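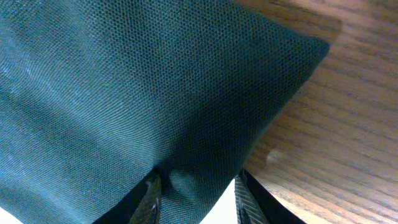 R. Enville
Soft furnishings bench, textile workshop

July. Cushion covers, green mesh-weave cloth. Entry started 8:40, finished after lunch.

Carried on from the seam samples. The question for this batch is still the corners and how the color reads once the cover is filled. Flat on the cutting table the cloth looks like one even green. Filled, it does not. Toward the left it goes lighter and bluer, with a pale diagonal sheen, and toward the middle and right it drops to a bottle green that is close to black in the shadows. Same cloth, same piece. The sheen follows the angle of the surface to the light, so every ripple in the filling changes the shade.

Consequence for cutting: front and back panels to be cut in the same direction from now on. I had been turning the back panel end for end to save cloth. On the Mullside covers that did no harm, as the cloth was a flat matte. With this one the two sides would read as different dye lots where they meet at the seam. Pattern pieces now have an arrow in chalk pencil on the wrong side. Leave the arrows on until the zipper is in.

Weave. Tight and regular, fine openings in diagonal rows. The rows are useful as a guide by eye but should not be used for squaring up. Use the selvage. I squared the first test panel to the rows and it came out skewed by 6 mm over the long side, which was enough to twist the finished cover. Recut.

Pins leave marks in the mesh that take a while to close up. Changed to clips along the seam allowance. Clips hold well on two layers and poorly on two layers plus zipper tape, so baste the zipper by hand first.

Corners. The pointed corner on the filled cushion ends in a rounded tip, and the cloth is slightly puffed beside the seamed edge. The line of the weave bends with the filling there and does not pucker badly enough to object to. I would still like the tip a little sharper. Options for the next one:

Taper the seam toward the corner, starting 43 mm back from the point.
Take one stitch straight across the point in place of a hard pivot.
Trim the allowance closer, after a second row of stitching.

Try the taper first, alone, so the result can be read. The second row is needed in any case if the allowance is trimmed, because the cut edge frays into the mesh quickly. Zigzag or overlock before turning. Do not turn with the scissors. The bone turner is in the left drawer with the tracing wheels.

Filling. The cushion is soft and takes a shallow ripple when it is laid down. The Sauerland pads were firmer and pulled the cover smooth, but they also strained the zipper end. For this cloth I prefer the softer fill. A fully taut cover would lose most of the shading, and the shading is the reason for choosing the cloth. Against that, a soft fill leaves the corners underfed. A small handful of loose fiber pushed into each corner before the pad goes in should settle it. Weigh the handful on the first cover and use the same weight on the others.

Scale check: fill weight for the standard pad is 800 g including its inner cover. The larger pad is 1000 g. Do not swap them to even up stock. The larger pad in the standard cover opens the weave along the seam, and it does not go back.

Surface. Looked at the cushion on the wood with the orange-brown grain, since the finished set is going on oak benches. The green holds up well against it. The wood has a slight gloss and long, close grain lines, and the dark side of the cloth gives a clean edge against it. The lighter teal side has less contrast with everything and looks more like the blue swatch we rejected. Worth showing the customer both sides of the shading before the rest is cut. A flat swatch will mislead them.

Open point: whether a smooth base on the back panel slides too easily on a finished bench. Rub test to be done with the offcut. If it slides, add ties at the two rear corners. No rubberized backing, as it cannot go through the wash with this cloth.

Thread. The dark green polyester disappears on the shaded side and shows slightly on the teal side. The next shade up does the reverse. Staying with the dark. Needle 80, stitch length 3. At 2.5 the seam drew in along the bias.

Shrinkage strip from the Puremthorpe roll is still pegged out. Measure tomorrow morning before cutting anything further, and write the result on the roll tag as well as here. Previous strip was measured damp and the figure is no use.

To do: chalk pencils, more clips, zipper tape in dark green. Return the long steel rule to the frame shop.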